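The Yellow Crate Problem

November 25, 2022

My plan for the day after Thanksgiving was to lie on the couch and eat pie from the dish. Instead I cleared the table.

I should explain the table. It's light wood, it seats six, and it has seated exactly two since July, when I started using the other end as a place to put things "for now." For now is a wonderful phrase. It has room in it for unopened mail, a bag of picture hooks, the charger for a phone I no longer own, and a bread knife that belongs to Karine Lavoie, who has asked for it back twice. Yesterday we ate turkey with our plates in our laps, and my brother-in-law said it was very relaxed, in the voice he uses for parking tickets.

So this morning I went down to the basement and got a crate. I own four plastic crates, bought at Olvera, the restaurant supply place, during a period when I believed crates were what stood between me and being a tidy person. They've spent most of their lives holding each other.

The system was simple. Everything on the table goes in the crate. Then you write down what's in there, take things out one at a time, and put each one where it lives. I got this from Hartmut Heitmann, my neighbor, who keeps his screws in labeled jars and has never, as far as I know, bought tape he already had.

It took 11 minutes to fill the crate and most of the afternoon to empty it. The trouble is step three, where it lives. Where does a single walkie-talkie live? What about the little wrench that came with the Kasumik shelf, which I can't throw away in case the shelf ever needs me? I found 13 takeout menus, and one was for a place that's now a dentist. I found the warranty card for the Imik kettle, filled out completely, in my best handwriting, with a stamp on it. The kettle died two winters ago.

By three o'clock I had invented a category called "Ask Aurelio." Aurelio Ibarra is my husband, and he was in the next room the whole time, but asking him would have meant hearing that each item was important. The pile got tall. I gave it a drawer.
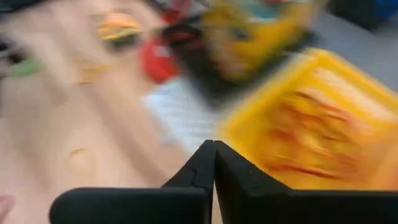 Do you need to write the list before you start putting things away? Write it first, while everything is still in the crate, and keep it to one sheet of paper. If it runs onto a second sheet, get a trash bag before you get a pen.

I learned that in the wrong order. My list had more than 20 lines on it before I admitted that "misc. cords" was doing a lot of heavy lifting, and I stopped to have the pie after all.

Anyway, the table is clear, apart from the fruit bowl and the bread knife, which I've put right by the edge so I'll remember to take it to Karine's. The crate is on the chair by the back door with a few things still in it, waiting to go down to the basement. It can stay there for now.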